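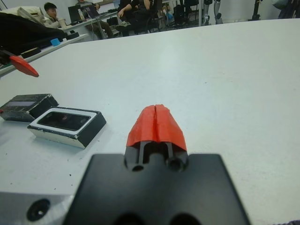
Who we are

Nurnura packs small parts for people who would prefer not to. We began with 4 employees, one long table and a tape gun that jammed every afternoon. There are 28 of us now. The tape gun has been retired with honors.

What the robots do

Two arms with red-orange fingertips work over a white table, learning to handle boxes. They are patient, punctual and bad at anything they haven't met before, so most of us have felt quite secure in our jobs. The paint on the boxes has had a harder time.

What the people do

Before the arms came, a packer at our Indberg site closed 800 cartons a shift and went home with the wrists to prove it. Packers now train the arms, check their work and spend a good deal more time sitting down — a change that drew no complaints, apart from one about the chairs. Hiu-tung Tse moved from the packing line to running the Cletau cell in January and still folds a carton faster than it does. She brings this up.

Work with us

We're hiring for 2 openings at Idahosa. No robotics background needed. Opinions about chairs welcome.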